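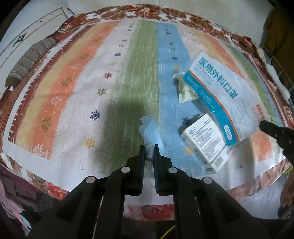 Small-object handling rules (robotics)

Small-object handling rules are the house standards a team writes for picking up light, soft or slippery goods with a two-finger gripper: sachets, pouches, little cartons, hardware in bags. I've helped write three sets of them now, so this entry leans on what I know, and others are welcome to fix it up.

Origins

The version most people I talk to have seen is the Harries sheet, which Savita Joshi drafted one September when our group was arguing about what counted as a good grasp. It was one page and half of it was crossed out! Karthik Marikar later split it into a surface section and a grip section, and the Skolton and Umum sheets both borrowed that layout (Umum kept our spelling mistakes too).

Surface and layout

Most sheets want a mix of plain and busy backgrounds. A patterned cloth is fair game, and I'd say you should use one early, while you're still keen. Items may touch or overlap, but the sheet should say how much. Harries allows any overlap as long as one edge of the target is free. Skolton is stricter and wants a finger's width on both sides, which drove me a bit batty at first, though I've come round to it for cartons.

Grip

Come in with the jaws open wider than the item, line up, then close slowly. Crinkly packaging gets pinched at one end or along a seam, and you hold still for a moment before lifting. Anything with metal inside a bag should be taken at the metal if you can reach it, as film on its own slides about. Tissue and scrap paper are treated as items in their own right under Dodon and as clutter under Harries, so check which sheet you're on before you start labelling.

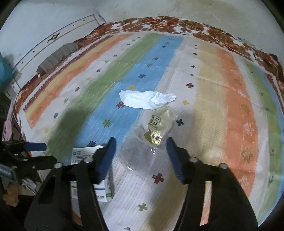 Should a failed grasp be deleted from the record?
Keep it and mark it as failed. All four sheets agree on this, and the Harries one asks for a short note on which finger slipped.

Batches and review

Under Dodon a batch is 200 attempts, and 17 of them get pulled for a second look by somebody who wasn't holding the tool. Tainá Cavalcanti pushed for that number and I've never got a straight story out of her on where it came from. Skolton runs to 700 before review, too many in my books, because by then a bad habit has well and truly set in.

Disagreements

Two-tool work is the messy bit. Olaia Villalobos wants the second gripper parked at the edge of the work area until it's called for, and Ultan Ní Mhurchú prefers it hovering nearby. The current Umum sheet leaves it to the operators, with the choice written at the top of the log.

See also: gripper pad wear, cluttered picking, operator logs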